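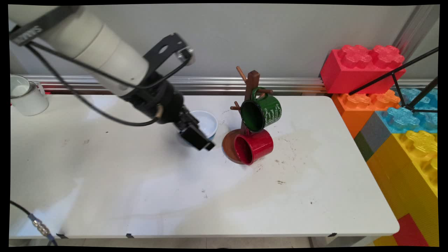 Hefin Hughes asked me last night whether you really need to soak chickpeas for hummus or if canned is fine. Canned is fine! Dried is just so much better that I can't stop talking about it, so, thread.

1/ I soak mine overnight with a spoonful of baking soda, then drain, rinse, and boil with another half spoonful. They should squash between two fingers with no fight at all. If you think they're done, give them another ten minutes.

2/ Skins. I used to peel every one of them (55 minutes, never again). Now I swish the pot under cold water and skim off whatever floats. The rest can stay.

3/ Tahini! I go heavier than most recipes, around 18 spoonfuls for a big batch. Stir the jar all the way to the bottom first or you'll get oil one week and cement the next.

4/ Ice water. Karine Girard got me onto this and I love her for it. Drizzle it in while the processor is running and the whole thing goes pale and fluffy, like frosting.

5/ Lemon and garlic go in together, and I let them sit for a few minutes before anything else touches them. Takes the sharp edge off the garlic. Three cloves for us, four if my brother is coming over.

6/ It thickens up in the fridge, so stop when it looks a little too loose. I've ruined so many batches by being neat about this.

7/ Cumin: yes, a pinch. Ebenezer Opoku is already typing that it should be none. Hi Ebenezer!

8/ Next up is the version with roasted beets, as soon as I get the salt right. It's so pink, you guys.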